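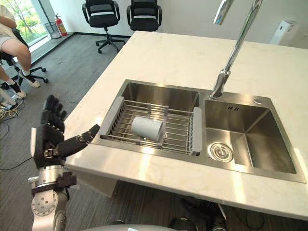

Can an over-sink drying rack stay across one basin all the time, or should it be put away after each wash?

It can stay, if you wipe under the end pieces every evening.

Pandgate Home Forum > Kitchen > Racks and sinks

tapwater72
I ask because we have a double sink and I want to keep the rack over the left basin. My husband would prefer it in the cupboard. The rack is the Proredell, 10 months old, and the wires have no rust until now.

mossy_bench
Mine has stayed in place for two years. The left basin is for drying, the right one is for washing, and I never mix them. Light things such as a cup can lie on their side, but the water runs out better when they stand with the mouth down.

Zirkard_fan
I don't agree. With the rack always there you lose a whole basin — and then where do you soak the baking tray? Mine goes back in the drawer after every dinner. I paid 170 dollars for that sink and I want to use both halves. 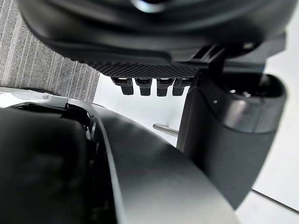
mossy_bench
The baking tray goes in the right basin, it is the same size. How often do you soak two things at once?

Zirkard_fan
Every weekend, when my in-laws come.

tapwater72
Thank you both. I also noticed that the rack is useful for more than dishes. A roll of paper towel can rest on it and the counter stays free, only the wires must be dry first or the lowest sheets get ruined.

kelpie11
Please, not the paper towel. One splash from the tap and half of the roll is for the compost. Ours hangs inside the cupboard door.
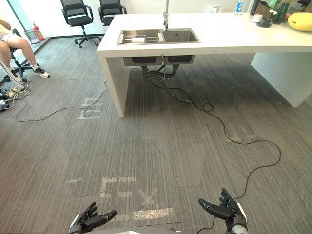
Similar threads in Racks and sinks
Grey end caps or white, which colour shows less limescale?
Carrier rack too short for my basin
Best cloth for a chrome tap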